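The Pink Plate

Thenmozhi Thevar had been promised a room with good light, and she'd got one. The window was so bright that Hugo Soler closed the blinds at 11, opened them again at 11:30, and then sulked.

"It's a dinner party," she told him. "You set the table, you serve, you clear away. How hard can it be?"

"For how many?"

"Guests? None. It's a rehearsal."

Hugo looked at the table, which was grey, and at the window, which was winning. He had once carried 30 bowls of soup up a staircase in Paju without losing a drop, and he brought this up whenever he felt undervalued.
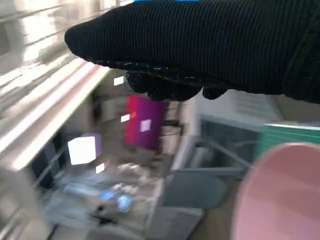

Daylight through the blinds, and a block of magenta.

By noon they had fallen out over the plate. It was pale pink and belonged to Thenmozhi's aunt, who had bought it in Dunus and regretted it all the way home. Hugo felt it should go in the middle. Thenmozhi felt it should go near the green cutting mat, where the grid would show up anyone who set it down crooked.

"Who's going to measure?" he asked.

"My aunt."

He moved the plate. 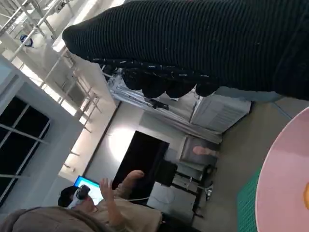 "Now the food," said Thenmozhi, who had planned the menu on the back of a bus ticket and then lost the ticket. "Something orange, I think. Small."

"Small and orange isn't a menu."

"It is on pink."

Hugo thought about the soup – all those stairs, and not one word of thanks from the top – and asked whether the aunt was a big eater.

"Enormous," said Thenmozhi, and went off to look for a second plate.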